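Tolline Galleries support – ticket 1426
Subject: Client proofing gallery shows wrong crop on print orders
Opened by: Anel Shabalala, Jitlow Portraits
Status: Open

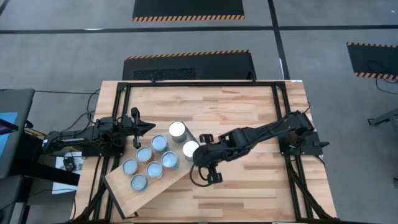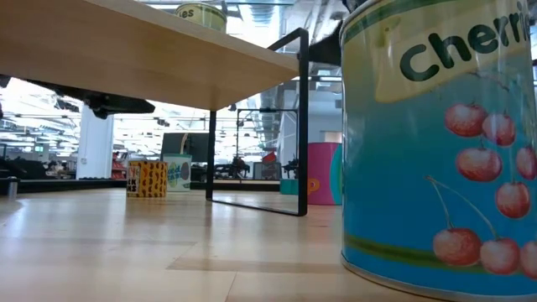 Step 1 – Clear the cache
Done, twice. I don't see how my browser cache would change what the lab receives, but it's done. Same result: the client picks 8x10, the preview looks right, and the order file arrives as 5x7.

Step 2 – Re-upload the gallery
Enikő Bozsik at your end asked for this. It took 17 minutes for 1,426 files. The first test order came through fine and I was told the problem was solved. The next 2 orders were wrong again, so I'd like to know what "solved" was based on.

Step 3 – Turn off the Murkix plugin
Off since November. Orders from before and after show the same fault, so I doubt the plugin ever had anything to do with it. Please stop suggesting it.

Reply from Enikő Bozsik
Thanks, Anel. Could you check whether the family session galleries use the old price list? We think the crop setting may be carried over from there.

Reply from Anel Shabalala
They do use the old list. So does the Lưu wedding gallery, and that one prints correctly – so I'm not convinced. I'll move one family gallery to the new list and place a test order at 3 p.m. Leave the ticket open until I've seen the order file myself.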